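19 July 2018

Up before six. The water was brown again when I ran the kitchen tap, so I filled the kettle from the jug and left the tap running into the bucket for the tomatoes. It cleared after a few minutes. I wrote down the meter before I used anything else: 2673. I've been doing this every morning because the man at the water office in Tremivside said that without readings he can't open a complaint, and with readings he can. I didn't argue with him. He has my form now and I have the pink copy.

Toast, two eggs, coffee. Ate standing up so I could watch the dog next door try to get through the fence. There's a loose board on the bottom and he's worked out which one it is. I put a cinder block against it last year but somebody moved it when they did the gas line.

Went out to the pump shed while it was still cool. The Gruvex is making the same noise it made in the spring, a kind of knocking when it starts and then nothing once it's going. I don't use it for the house anymore, only for the garden, but if it quits in July I lose the beans and probably the squash. I took the cover off and cleaned out the leaves and one mouse nest, old, empty. Tightened the two bolts I could reach. The third one is behind the pipe and needs a shorter wrench than I own. Started it up again and it knocked about as much as before.

Macario Maldonado came by at nine for the ladder and looked at it with me. He thinks it's the check valve. He thought the same about his own pump and replaced the valve and it was the valve, so he may be leaning that way. He said to let it run, put a hand on the pipe, and shut it off. If the pipe jumps, it's the valve. We did that and the pipe jumped. I'm inclined to believe him. He took the ladder and also the long hose, which I'd forgotten was his.

Drove to Dorkent after that. The road is down to one lane past the grain elevator and I sat behind a flagman for a good while with the windows down. They've dug up the whole shoulder. I thought at first it was to do with the water main and got hopeful, but it's for a turn lane.

Robles had the valve. $21, plus the tape, and he threw in the two washers. He wanted to sell me a new pressure gauge too and I said next time. He asked how the garden was and I told him the truth, which is that the peppers are good, the beans are fair, and the corn was a mistake. He planted corn too. His blew over. Mine is standing but there's nothing on it.

Also in town: bank, post office, library. Returned the book on wells, which was mostly about Scotland. Picked up the large-print western for Dad and one for me about the Erie Canal. The post office had the seed catalog and a card from Lorraine, who is having the knee done in December and wants to know if I could come and stay a couple of weeks. I'll say yes. The garden is nothing by December and Macario can see to the chickens. I should write it on the calendar before I forget and tell Dad before he hears it from her.

Called Dad from the car. He was eating lunch. He wanted to know if I'd gotten the pump fixed and I said I had the part on the seat next to me. He told me to make sure the arrow on the valve points the way the water goes. I said I knew that. He said everybody knows it and he's seen three put in backward. He sounded good. He'd been out on the porch and somebody had brought him cherries.

Home by one. Changed the bed in the front room and left a few things on it to deal with after supper.

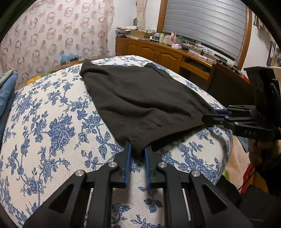

Front room. Blue-flowered spread, and the black one still to be folded.

Ate a cheese sandwich and then went back out to the shed. It was hot by then, too hot to be in there really, but I wanted it done. Shut the power off at the box, drained the line into the bucket, and found the old valve was stuck on so tight I had to put the pipe over the wrench handle to get any turn out of it. It let go all at once and I took the skin off two knuckles. Washed them, found a Band-Aid, went back. The old valve had a crust inside it the color of rust and the flapper was hanging by one side. I'm keeping it to show Macario, who will be pleased.

New one went in without trouble. Taped the threads, checked the arrow, checked it again on account of Dad. Primed the pump, which took me four tries because I'd left the drain open — that was my own fault and I stood there pouring water straight through onto the floor before I noticed. Closed the drain, primed it, turned it on. It knocked once and stopped. I ran it twenty minutes with a hand on the pipe and it didn't jump again. There's a small weep at the upper joint. I put a coffee can under it and I'll see in the morning how much is in there.

Watered everything while I had it going. Beans first, then squash, then the peppers, then what was left of my patience went on the corn. The lower leaves on the second row of beans have gone yellow and I can't tell if that's from too little water or too much. Last year it was too much. There are beetles on the squash again. I picked off the ones I saw and dropped them in soapy water, and turned the leaves over for eggs. Found a lot of eggs. Used tape on those. Wants doing every day this week.

Chickens fine. The speckled one is sitting on nothing again and pecked me when I moved her. The waterer needs a new base, there's a crack in it. Should have gotten one at Robles and didn't think of it.

Meter again at five, for my own interest. The office only asked for the morning one, but if the house is losing water somewhere between the street and the kitchen I'd like to know it before they tell me it's my pipe. I turned off everything inside and stood over the box with a flashlight. The little red dial wasn't moving. So it isn't a leak on my side, or not one big enough to turn the dial, and the brown water is coming in from theirs. I wrote that down on the back of the pink copy with the time. I'll call them in the morning and read it out.

Supper was the rest of the chicken and rice, and peppers from the garden, fried. They're hotter than the packet said. Opened the back door to get some air through. The dog next door got his whole head and one shoulder under the board and then got stuck and yelled until the boy came out for him. I found the cinder block in the weeds by the gas meter and put it back where it was.

Wrote to Lorraine. Told her yes for the knee, asked which hospital, and asked if she still has the cot or if I should bring the air mattress. Told her about the pump, which took up more of the letter than she'll want.

Read some of the canal book. The first chapter is all about money and who voted for what. They haven't dug anything yet.

For tomorrow:

- call the water office, read them both numbers
- check the coffee can
- beetles
- waterer base, if going in to Dorkent, otherwise glue
- shorter wrench — ask Macario before buying
- Dad's book in the mail
- front room

Still warm at ten. Fan on, windows open on the north side. I can hear the sprinkler over at Macario's, so he's using the long hose.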